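Layout of a Cold Drink Preparation Station
Student project report, Kirnavard course in work area design
Submitted 1/3/23

1. Purpose

The project looked at how ingredients and tools should be set out on one table so that a lemon drink can be prepared and served without crossing the work area more than necessary. The table was treated as the only work surface. Storage, dishwashing and refrigeration were left out.

The project brief, named Rirnomeo, set three limits. All items had to fit on one covered surface. Cutting had to take place on a board and never on the cover. Ice had to be kept in an open bowl with its own tool.

2. Method

Items were sorted by task before placement: cutting, holding, serving. Each group was given a zone. The cutting zone was fixed first, as the board takes up the most space and everything else is placed relative to it. Whole fruit was assigned to the space next to the board so that it can be moved onto it over a short distance.

The serving zone was given the far side of the table. It takes the ice bowl, the glass, the napkin and the bottle rack. A strip between the two zones was reserved for a tray or plate. 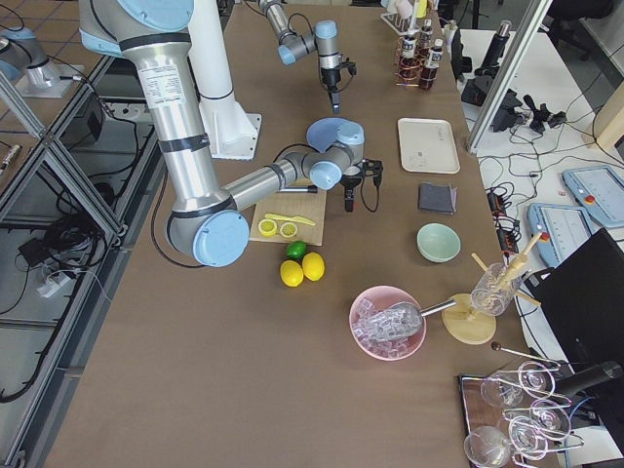 Bottles were assigned to a rack for stability. A bottle standing alone near the edge was judged too easy to knock over, and laying bottles loose on the table was ruled out because they roll. The sticks are stored fanned out in a glass so that one can be taken by the end without touching the rest. The napkin is kept folded to save space.

The drink volume used for planning was 254 ml. The ice bowl was sized for 2 servings, and a total of 600 ml of ice was assumed before melting. Water supply was planned at 1000 ml per session.

3. Placement rules

3.1 The knife stays on the board between cuts. It is not put down on the table cover.
3.2 Slices are kept together in one area of the board. The rest of the board stays free for cutting or crushing.
3.3 The muddler is kept on the board if crushing is part of the recipe.
3.4 Whole lemons and limes may touch each other but must not be stacked.
3.5 Empty bowls go to the outer part of the table. A bowl in the middle blocks the path to the plate.
3.6 Garnish is placed on a plate, one piece per drink. A strawberry was chosen, as it is easy to see and needs no cutting.
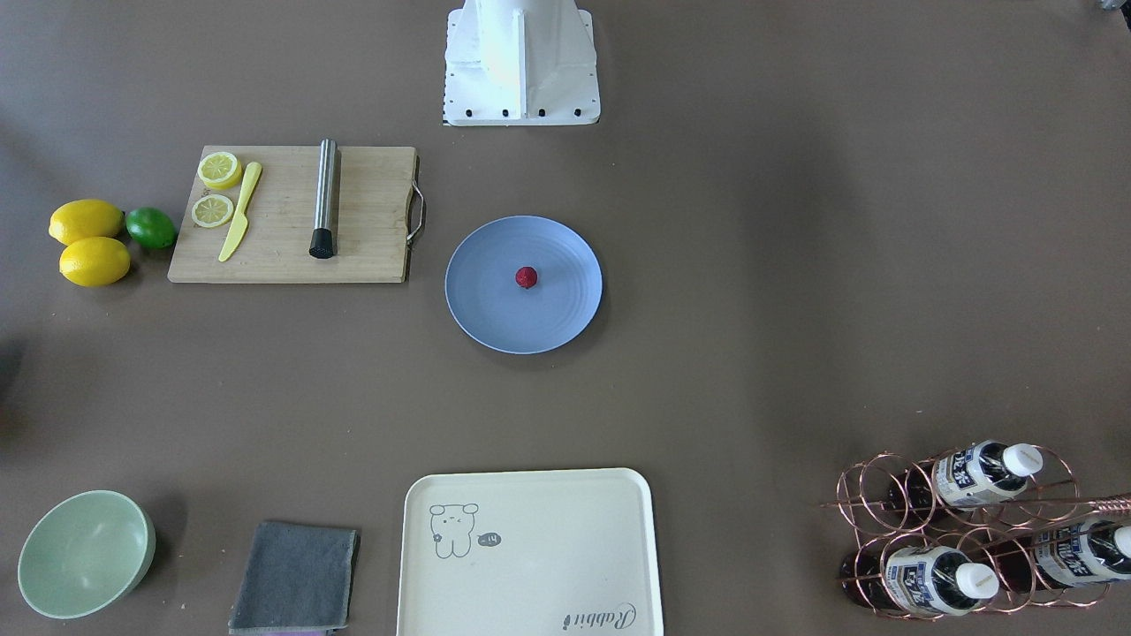

The plate should be wider than the garnish requires. A wide rim leaves room to take hold of it without touching the food, and the same plate can then carry a small glass. A tray does the same job for two glasses but takes up more of the strip.

4. Discussion

The main conflict was between board size and serving space. A smaller board, listed as Abugri in the parts plan, would free space in the middle but would leave no room for the muddler next to the slices. The larger board was kept.

Rule 3.5 was added late. The first plan, Teratberg, had the bowls next to the board for peel and seeds. The revised plan has no fixed place for waste. This is a weak point, and a covered container under the table should be tested.

Melting was not measured. The ice figure in section 2 is a planning value only.

5. Further work

A second layout for left-handed users is planned for August. It will mirror the two zones and keep the placement rules unchanged.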